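The Geton Household Things Project
July

We use cookies to remember your reading preferences. By continuing to browse you agree to our cookie notice. Manage settings

4. What ends up together

4.1 Gathering the small things

Anyone who has shared a house with other people will know the drawer, basket or tub where the small things go when they have no other home. We began this part of the study with a good deal of affection for such places, and we should admit that the affection grew as we went on. The households in Bamberg and Vodberg were generous with their odds and ends, and the conversations over them were often longer than the sorting itself, with a cup of tea going cold beside somebody's elbow while they tried to remember where a particular lid had come from.

Our working collection came to 64 objects, all of them small enough to be picked up in one hand and none of them sharp or valuable. We asked for things from the kitchen, the bathroom and the playroom, those being the three rooms people named most readily when we asked where stray items turned up. We did not ask for anything in good condition, and quite a few donors apologised for the state of what they gave us (we were delighted with all of it).

Each participant was shown objects from the collection and asked to say what the thing was, where it belonged, and what they would be happy to see it stored beside. Their answers gave us 3146 short descriptions. We kept the wording as it was spoken, including the false starts, and grouped the answers only afterwards, using the scheme that Kälin developed for pantry shelves and that we have adapted a little for looser company.

4.2 Names, colours and neighbours

The first pattern to come out of the answers is a simple one, and it pleased us. People reached for colour early when an object was plain in shape, and hardly mentioned it when the shape did the work. A wooden spoon was a spoon. A box, on the other hand, was nearly always "the blue one" or "the little grey one", and blocks were treated in much the same way. Rubber ducks sat in a class of their own — they were named at once, usually with a smile, and several participants carried on to tell us about a duck they had owned as a child.

The second pattern concerns neighbours. When objects were laid out singly on a table, participants sorted them by room, and did so quickly and with little fuss. When the same objects were put together in a tub, the rooms seemed to matter less. People started to talk about what was near what, and they described the harder items by leaning on the easier ones: the clear bit by the spoon, the box next to the duck. We had expected some of this, but we hadn't expected how much the familiar things would carry the unfamiliar ones along with them. A translucent piece with no obvious purpose might get a shrug by itself and then a perfectly serviceable description once it had a neighbour.

A third point, smaller but worth setting down, is that the tub itself crept into the answers. Participants spoke of walls, corners and ends, of something leaning or tucked in, and they used the scuffs on the floor of a well-worn bin as landmarks in the way one might use a stain on a tablecloth. Our answer sheet had no column for this, so we added one partway through and went back over the earlier notes to fill it in as best we could.

Figure 3 gives the flavour of such a mixture. Kitchen things and playthings share one deep grey bin, and the duck and the blue box lie side by side at one corner, much as the pairings in our notes would have them.

Figure 3. Small objects together in a mixed bin, among them a white cup-like item, a green toy block, a light wooden spoon-like utensil, a blue box and a yellow rubber duck.
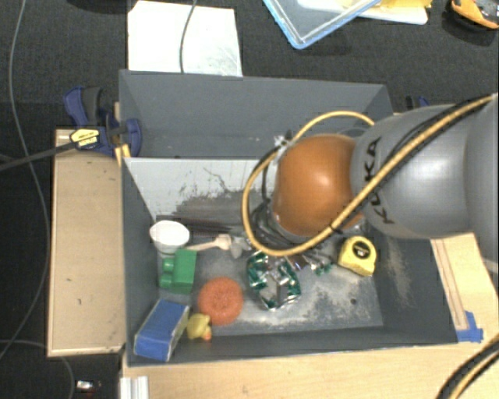 4.3 Where the sorting goes astray

The disagreements deserve a few words too. Most of them gathered around vessels. An open white item with a wide rim might be a cup to one person, a bath toy to the next and a measuring scoop to a third, and each would then send it home to a different room. We recorded all of these answers and did not try to settle the matter.

Utensils gave gentler trouble. Participants from Vodberg were inclined to let a wooden spoon live with the toys if there were small children in the house, on the grounds that it would be used as a drumstick sooner or later, while those from Bamberg sent it firmly back to the kitchen. The difference held up when we looked only at households with children, though the groups are small and we would want to hear from more families before leaning on it.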